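Forum Clikoditz – Haus und Küche
Thema: Kaffee aus der Flasche auf Becher verteilen

fludelcombe
Guten Abend, ich habe eine Frage an alle, die im Büro eine Teeküche haben. Wir kaufen jetzt schwarzen Kaffee in der Flasche und trinken ihn aus Plastikbechern. Bei uns steht Maxwell House auf dem Tisch.
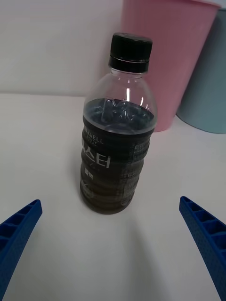 gunn_27
Ich würde den Kaffee lieber selbst kochen und kalt stellen. Pro Becher nehme ich 200 ml, mehr trinkt bei uns am Nachmittag keiner.

fludelcombe
Danke, aber zum Kochen fehlt uns der Platz. Mir geht es mehr um die Becher – jeder soll seine Farbe behalten. Rosa, Blau und Grün stehen bei uns an der Wand.
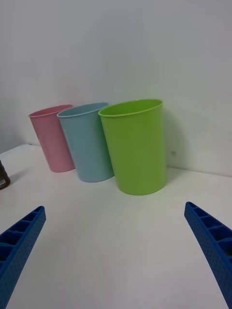
AW: Farben oder Namen?

haviten
Farben finde ich nicht praktisch. Wir hatten 18 Leute und immer Streit um Grün. Schreibt besser Namen auf den Boden.

gunn_27
Da bin ich anderer Meinung. Die Schrift geht beim Spülen ab, die Farbe bleibt.

fludelcombe
Wir bleiben bei den Farben. Die Becher kommen nach hinten, dann ist vorne Platz zum Einschenken.

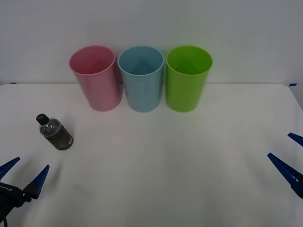 haviten
Wie lange ist so ein Kaffee nach dem Öffnen noch gut?

gunn_27
Im Kühlschrank trinke ich ihn bis zum nächsten Tag, den Rest gieße ich weg. Schau aber auch auf das Etikett.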